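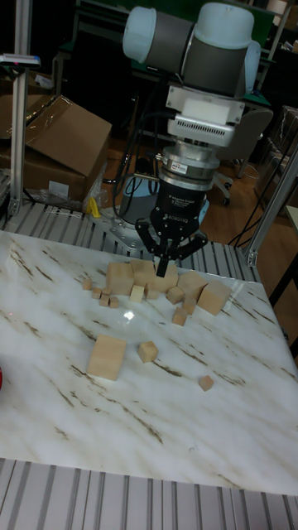 What does a museum get out of putting its collection online?

Mostly a larger audience that never buys a ticket or uses the coat check. Whether that counts as success depends on who writes the annual report.

Week 4 handout: Counting the online visitor

Our case is the Mestance, a regional museum of trade and shipping. It holds 3,548 cataloged objects. By February it had 1,169 of them online, with photographs, and 407 of those had a label longer than one sentence. The one-sentence labels include "Bowl" and, for variety, "Bowl, another."

Read the launch announcement first. It uses the word "access" a great deal and never says to what. Then look at the visitor numbers. The museum counted a visit each time a page loaded, so a person who hit refresh three times became a small crowd.

Compare with Girport, which counted only people who opened at least two objects. Its numbers were much lower and its press release much shorter. 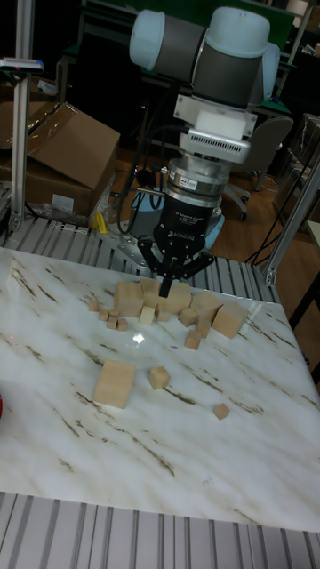 Terms for this week

Reach - how many people could have seen something. Popular with funders.
Dwell time - how long a page stays open, including while its reader makes lunch.
Surrogate - the digital stand-in for an object. Tiltar, the catalog software in our readings, calls this an "asset." Please don't.

For seminar

Bring one page on the Mrema podcast series, all 71 episodes of which are free to stream. You need to hear two. Who is it for, and would the museum notice if they stopped listening? Nearly a page is fine. Two pages will be read with less affection.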